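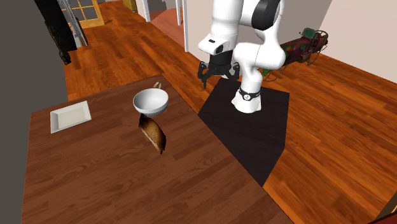 Should we buy the second arm before we've settled on a gripper? I'd hold off on the arm, order the gripper first, and let the arm quote from Stokley run until November.

Okay, longer version, replying to the note from 12 September 2018:

> We have 4,000 left in the equipment line and it has to be
> committed by November. Bisen wants 13 weeks for delivery on
> an arm, Potska says six. Can we just pick one and be done?

I know, I know, we all want to be done! But Potska's six weeks leaves out the pedestal and the base plate, and when I asked them to add those the price went past what we have. Bisen includes both (plus cable, which I'd forgotten to budget for last time, sorry again). So on paper the slow one is cheaper.

Meanwhile the tabletop tasks are all in simulation anyway, toast and bowl and tray, and a two-finger gripper is fine for that. What I can't tell from the sim is how much finger travel we need on real dishes. Chaudhary will lend a gripper for four weeks if we pay shipping both ways, and I'd love to say yes to that.

Could somebody check whether a signed quote counts as "committed"? If it does, I'll get Bisen's renewed and we can stop arguing over delivery dates.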